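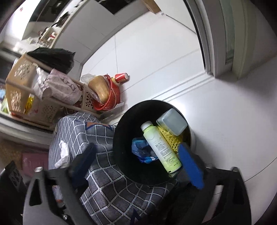 Bin job fault: gripper closes on nothing and reports a good pick

Posted September 2023 by stotard_bench

We've had the Skidach arm on household bins since January, picking recycling out of the mixed stuff. The fingers are the same pattern as our hand-held tool. Over 3,000 picks logged and I was starting to trust it. Then I went through a batch of 251 marked "held" and found 8 where the fingers had shut on air and the arm carried on to the drop point as if it had something.

It still opened over the crate. It still added one to the count. No stop, no warning light. Drallis support say it is "within expected behaviour for deformable items". Has anyone else had this?

tinlid_tam wrote:
What were the 8? If they're all foam nets like that yellow one, I can half believe the deformable line. They squash to nothing and the finger gap looks the same either way.

stotard_bench wrote:
Two were nets. The others were bottles and clear tubs with lids, so no, I don't buy it. A bottle doesn't squash to nothing.

greyflange wrote:
You've got a dark pad on one finger and a bright blue one on the other. Are they the same stuff? If one grips harder, a bottle lying across the bin mouth will roll off the slippery side as you close. I'd swap those before blaming the software.

stotard_bench wrote:
Different batch, the blue is from Szalai. The arm has a matched pair of dark ones and that's where the fault is, so the pads aren't it.

greyflange wrote:
Fair enough, but a matched pair can still be worn on one side. Have you had them off and looked?

stotard_bench wrote:
Not yet. Will do.

oldrelay wrote:
You're both arguing about why it drops things. I don't much care why it drops things. Everything drops things. The fault is that it said it hadn't. What is it using to decide "held" – finger gap, motor current, or just the fact that the close command finished?

stotard_bench wrote:
The manual says gap and current. I pulled the cable off the current sensor this morning and it went on reporting good picks.

oldrelay wrote:
Then the manual is wrong, and I'd stop running it near people until someone at Drallis says so in writing. If it ignores that sensor for a pick, does it ignore it for a pinched hand too?

tinlid_tam wrote:
Bit strong. The pinch stop is a separate circuit on ours.

oldrelay wrote:
On yours. Has he tested his?

stotard_bench wrote:
Tested with a foam block after reading that. The pinch stop works. The arm is staying off anyway.

Comments

mopbucket: We were sold ours on "1,000 picks without a miss". Who was counting, the arm?

quaylane: Same here with crumpled bags. Support closed my ticket twice.

greyflange: Any news on the pads?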